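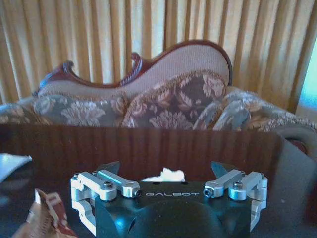 How long should semolina bread rise before it goes in the pan? An hour in a warm kitchen, and closer to two in February.

I got this wrong for most of last winter. I was following the time on the recipe card, which was written for a kitchen much warmer than ours, and every loaf came out flat and tight. The flour got the blame. I switched from the Zelar bag to the one they sell at the mill shop in Kostby, and the bread was exactly as flat as before, only browner.

The dough I make now is 340 grams of strong white flour, 100 grams of fine semolina, 300 millilitres of water, a teaspoon and a half of salt and a teaspoon of dried yeast. I used to put sugar in. I stopped when we ran out one evening and there was no difference I could taste.

Kneading takes me ten minutes by hand. The semolina feels gritty at first and the dough seems too wet, and for a long time I added more flour at this stage. Leave it alone for five minutes and go back to it. The semolina takes up the water while you wait, and the dough stops sticking to your fingers.

Then it goes in a bowl with a plate on top. I look at the size of it and ignore the clock. When it has nearly doubled I cut it in two, flatten each half to the thickness of my finger and leave both on a floured cloth for another half an hour. This second rest matters more than I thought. If I skip it the outside colours before the middle is done, and you end up with a ring of raw dough along the edge.
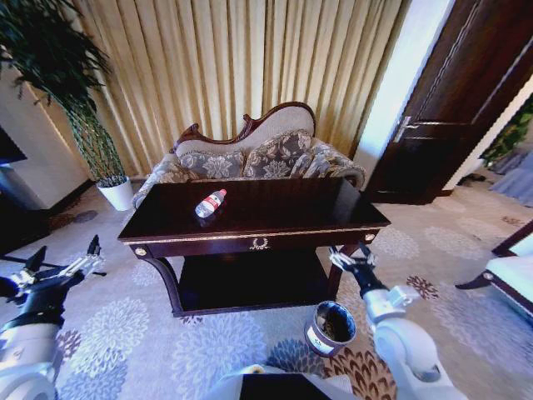
Fadwa Belhaj wrote under my last bread post that I had the heat too high, and that a heavy pan on a medium flame needs five full minutes before the dough goes anywhere near it. She also said to turn the bread more than once. I had been turning it a single time, like a pancake.

I tried it her way with both rounds and she was right about the heat. On the turning I am less sure. Four turns gave me an even colour, but two did nearly as well and I burnt my thumb less. Hicham Samir says his family bakes theirs in the oven on the highest setting, which I haven't tried — ours takes so long to heat up that the pan wins on most days.

It keeps until the next morning wrapped in a cloth. After that I split it and toast it. I froze one round last month and it was fine, a bit dry at the rim.

Next I want to try half semolina, if the shop in Kostby has the fine sort back in. They only had coarse when I went, and I bought a bag anyway, so there will probably be semolina cake first.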